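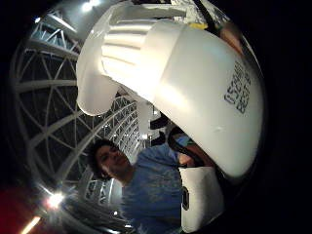
Figure 4. White plastic item held at the rim, smooth printed face toward the reader.

Section 4: Working the Hand-Over Station

Your site has bought a Tukodow sorting cell, and you have been told it will free you up for more interesting work. This section covers the interesting work.

The cell reads printed codes on plastic items and sends them to the right lane. It does well with flat faces. Curved, glossy ones still come to you. In Figure 4 the print reads "C5580" with "BEST" on the line below, and the curve pulls the letters out of shape. You can read that at a glance. The Cunine reader would like a little help.

Before you start

You need the hand terminal, the lane card for your shift, and a clear view of the status light. If your site used the paper Virk sheets before the changeover, please stop filling them in. They are no longer collected, although the tray for them was renewed in March.

4.1 Presenting an item

1. Wait for a steady green light. Flashing green means the cell is thinking.

2. Hold the item by its rim. Keep your fingers off the print.

3. Turn the smooth face toward the reader. Ribbed or fluted parts should point away, as the reader will try to make letters out of them and is sometimes pleased with the result.

4. Tilt the item slowly until the terminal beeps. Overhead lights leave bright spots on glossy plastic, and a small tilt usually moves them off the code.

5. Check the code on the terminal against the code on the item. If they match, press ACCEPT and set the item on the belt.

6. If there is no beep within 20 seconds, type the code by hand and press SEND.

Note: Tags, cords and straps count as part of the item. Tuck them behind the rim before step 3. Do not remove them.

Note: Typed codes are logged as "assisted reads." Your supervisor's screen used to show these in red. As of software version 2 they are shown in amber, following comments from the floor.

CAUTION: Keep hands, sleeves and shoulder bags outside the yellow line while the belt is moving. The belt stops for blocked items. It has no opinion about bag straps.

4.2 When the cell disagrees with you

1. Press HOLD. The belt stops and the light turns blue.

2. Read the code aloud to a second person if one is nearby. Staffing at the station went from four to 2 after installation, so one may be at lunch.

3. If you still read it your way, press OVERRIDE and enter your badge number.

4. Put the item in the Moltus bin for checking at the end of the shift.

The bin holds about 33 items. When it is full, empty it before pressing OVERRIDE again — the cell will not accept another one until you do, and it will not say why.

CAUTION: Do not press OVERRIDE to clear a queue. The terminal asks for a reason each time, and "queue" is not on the list.

4.3 Changing over

Sign out of the terminal before you leave the station. The next operator signs in with their own badge. Any item still on HOLD passes to them, along with the blue light.

Section revised 3rd January. For lane cards and spare badges, see Section 5.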